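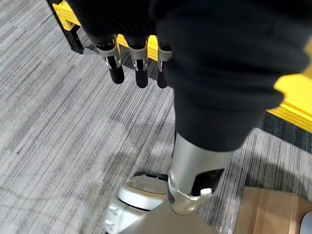

Sleeving and dress practice (robot hands)

Sleeving practice, also dress practice, is the set of shop rules covering fabric worn over robot hands, forearms and bodies, and what has to stay clear of it. Mostly applies to upright robots with fingered hands. Not a safety standard in itself. Usually sits under a site's general machine rules as a two or three page annex.

Background

Early covers were borrowed workwear. Loose knit sleeves, sweatshirts, whatever fit. Problems were the same everywhere – hems creeping down into finger joints, lint in the hinges, cuffs snagging on carton flaps. The Prolau handbook was the first to put the rules in writing, and most later site rules copy its wording, including the mispelled section title "Cuff Clearence".

Main rules

Fingertips clear. All fingertip pads to be outside the hem at rest and at full reach. A hem may hang over a knuckle when the arm is parked but not when it is working.

Cuff clearance. 15 mm minimum between cuff and nearest moving joint, measured with the hand hanging down. Kudley sites measure with the hand level, which gives a different number. The two are not interchangable.

Housing openings. Fabric kept off any window or recess in a limb shell. Pinned back or cut short, never tucked in.

Bare-hand work. Cartons, bins and racking are normally handled with no sleeve at all. Labels and tape edges catch knit fabric. Where a site does allow a sleeve for carton work, it has to be a tight one with a closed cuff. 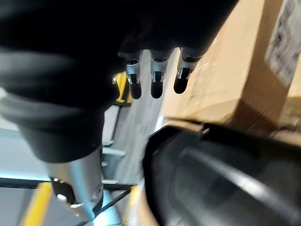
Bare hands bring their own checks. Exposed screws at the finger joints looked at before each shift, brackets on the arm checked for play, tips wiped. Floor lines apply to the hand as well as the feet – a hand reaching over a yellow line counts as over the line. Older rule sets leave this out.

Inspection and replacement

Sleeves are inspected every 400 cycles and replaced at 2,000, or sooner if the knit has pilled or a seam has opened. The Onari checklist runs to 198 items, few sites use the whole thing. Common short version: hem, cuff, seams, joints, floor.

Floor is the one that gets skipped. Packing film, cardboard scraps and offcuts to be picked up before the robot is powered, carpeted areas included.
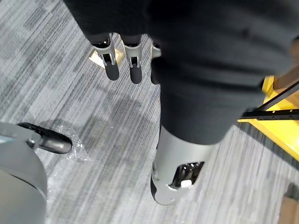
Film is treated as worse than cardboard in most versions, being hard to see and easy to drag. Sabatier rules class it as a stop item, same as an open seam.

Disputes

Whether a dressed robot should be tested dressed. Prolau says yes, always. Kudley permits undressed testing if the garment is under a set weight. No agreement as of the November revision.

See also

End effector covers
Pinch point
Housekeeping (industrial)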